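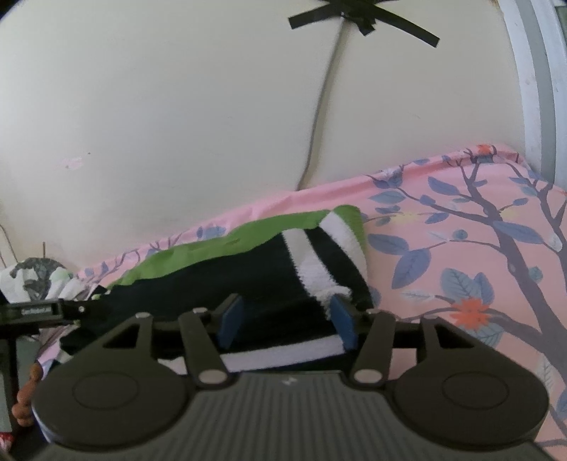 Striped one, folded, on the tree-print sheet.

Blog > Home Stuff > Laundry

3 min read

I have finally found a way of folding laundry that I enjoy, and I can't stop telling people about it! I used to do everything at the kitchen table, standing up, with the radio on and a sore back by the end. Now I dump the whole load on the bed and go through it there.

It helps that I love this sheet. Pink, with dark branches wandering all over it and small orange flowers (plus a few big ones, if you pull it straight, which I never do). I got it in May from the Premberg market for 4 dollars, and I'd have paid a lot more. Black and bright green look fantastic against it, so even the boring pieces cheer me up.

My order goes like this. Big flat things first, then shirts, then all the small stuff in one go at the end. Anything thick and terry gets folded once, smoothed with the side of my hand, and folded again. I try to keep the stripes on the outside - it makes a drawer so much nicer to open. Alcides Ayala taught me that when we shared the apartment on Dobos Street, and he was a little fanatical about it. He had a stack of dish towels you could have put in a store window.

I still haven't solved fitted sheets. Teófilo Arboleda swears by rolling them up like a sleeping bag, and I've tried it twice and ended up with a sort of giant croissant both times. If you have a method that works for a deep mattress, please, please leave it in the comments!

Next up is the sock drawer, and I've already bought the dividers.

180 shares | 4 comments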